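Incident de Merkov
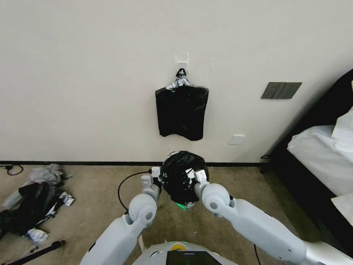 Robot à deux bras tenant un sac poubelle noir entre ses pinces ; un second sac est suspendu à un crochet mural.

L'incident de Merkov désigne une défaillance survenue en avril lors d'essais de ramassage des déchets en chambre, menés par la société Ulasik dans la résidence hôtelière Merkov. Un robot mobile à deux bras a refermé une pince sur un câble électrique en même temps que sur un sac plastique, puis a poursuivi son mouvement de levage. L'événement n'a fait aucun blessé. Il est souvent cité dans la littérature technique francophone à propos de la saisie d'objets déformables au sol.

Contexte

Le programme Grulline, dirigé par Sang-wook Kwak, portait sur la collecte des sacs poubelle dans des chambres meublées. Les essais se déroulaient sur moquette, sans rangement préalable : emballages, sacs froissés et cordons pouvaient se trouver dans la zone de travail. La campagne comptait 490 cycles prévus, chacun comprenant l'approche, la prise à deux pinces, le levage et le dépôt.

Déroulement

Au cycle 116, le robot a saisi un sac noir posé contre une plinthe. Un câble de même couleur passait sous le plastique. Le système de vision a assimilé les deux objets à une surface unique et l'effort mesuré au levage, supérieur à la valeur attendue, a été attribué au poids du sac. Le câble s'est tendu et la prise murale à laquelle il était raccordé a été en partie arrachée de son logement. L'opératrice, Thilini Nanayakkara, a actionné l'arrêt d'urgence. Les pinces sont restées fermées après la coupure, conformément à leur conception, et le câble a dû être dégagé à la main une fois l'alimentation de la chambre interrompue.

Causes

Le rapport interne, rédigé par Seo-ah Chae et Ha-rang Ham, retient 2 causes principales. La première est la confusion visuelle entre plastique noir brillant et gaine de câble noire, les reflets du sac masquant le contour du cordon. La seconde tient au seuil d'effort - réglé pour des sacs lourds - qui n'a pas déclenché l'arrêt automatique. Le rapport relève aussi que la consigne d'inspection du sol ne mentionnait pas les cordons.

Suites

Les essais ont été suspendus pendant 3 semaines. À la reprise, le levage a été précédé d'une traction lente de vérification, interrompue dès qu'une résistance horizontale était détectée. Une commande distincte d'ouverture des pinces a été ajoutée au poste de l'opérateur.

Seul-gi Byun a contesté par la suite la portée de ces mesures, estimant que la traction de vérification ne protège pas contre les câbles lâches, dont la résistance n'apparaît qu'en fin de course.

Voir aussi

Arrêt d'urgence
Préhension robotique
Robot de service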